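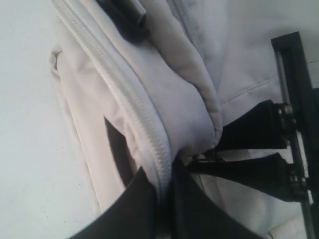
*By the Andwood Basketball Club press office*

Andwood opened their league season with a 90–80 home win over Tremar, having trailed by two points at half-time. The visitors shot well from distance early on – their first three baskets all came from beyond the arc – but found far less room after the break.

The club has also confirmed that its July training camp will return to Doãn next year. Members may register through the Tindix booking page, where fees and travel details will be published in due course.

Season tickets remain on sale at the arena box office. Doors for the return fixture at Tremar will open one hour before tip-off.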